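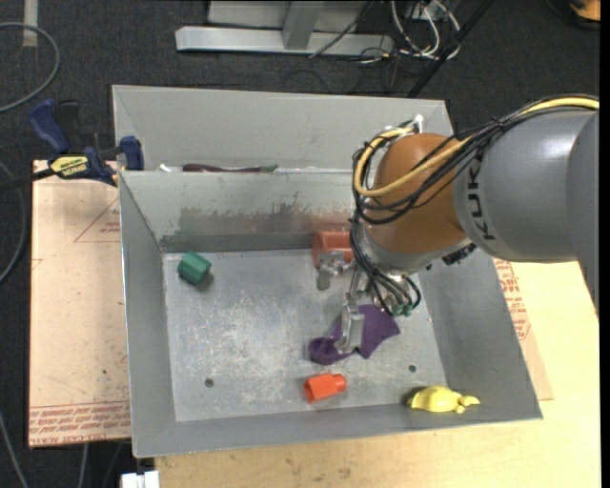

Can a robot arm tidy a bin of mixed household items without help yet?

For rigid things of a sensible size, mostly. For cloth, and for anything resting hard against a wall, it still needs a person nearby more often than a household or a small shop would put up with.

Last updated: September
Reading time: 8 minutes

4. Clearing mixed bins

4.1 Task and setup

The chore we chose is a dull one. A shallow metal bin holds a few unrelated items and the arm has to move them, one at a time, into a neighbouring bin. It stands in for picking up after children, sorting a returns tray or emptying a parts tub at the end of a shift. Figure 1 gives a typical state of the work, with the two-bin layout and the fingers down at a piece of purple fabric. The red cylindrical object and the yellow turtle-like toy in the same bin are both against walls, a placement that matters in Section 4.3.

Figure 1. Mixed items in the main bin, with the gripper lowered at the cloth. The second bin is behind.

We compared two grasp planners. Kavano scores grasps from depth alone. Jastholm uses depth and colour together and was trained on the Trernerard object set, to which we added 55 items bought at ordinary discount shops. The control software and the speed limits were the same for both. An attempt counted as a success if the item left the main bin and was released over the second one. An item dropped on the rim was a failure, even when it fell the right way.

4.2 Results on rigid items

Across both planners we logged 1,422 attempts, of which 603 were on cloth or other soft goods. On rigid items away from the walls the planners were hard to tell apart, and most failures came from a finger landing on top of an object and pushing it sideways. The second try usually worked. Faceted blocks were the easiest class. Rounded toys were harder, as the fingers tended to close above the widest part and slide off.

Glare from the metal floor caused trouble for Kavano in particular. Scuffed metal returns patchy depth, and the planner sometimes proposed a grasp on bare floor. Jastholm did this less often but was slower to settle on a choice.

4.3 Cloth and walls

Cloth was the weak point for both. A crumpled piece offers plenty of folds to pinch, and the first contact was generally good, but the fabric often slipped during the lift or carried a second item out with it. Under our scoring, a double pick was a failure. A person doing this job at home wouldn't care, so the figures for cloth are somewhat harsher than daily use would be.

Items against a wall failed for a plainer reason: there was no room for the outer finger. Neither planner could decide to nudge an object into the open first. Nesrin Coşkun wrote a scripted nudge that drags the item toward the centre before grasping, and it helped with boxes and cylinders. With toys it tended to roll them into the next corner.

We stopped any trial after 15 failed attempts in a row and had an operator move the item by hand. The Oral scheduler, which decides what to pick next, was then restarted from the new state. It does not remember which item caused the stop, and in several trials it went straight back to it.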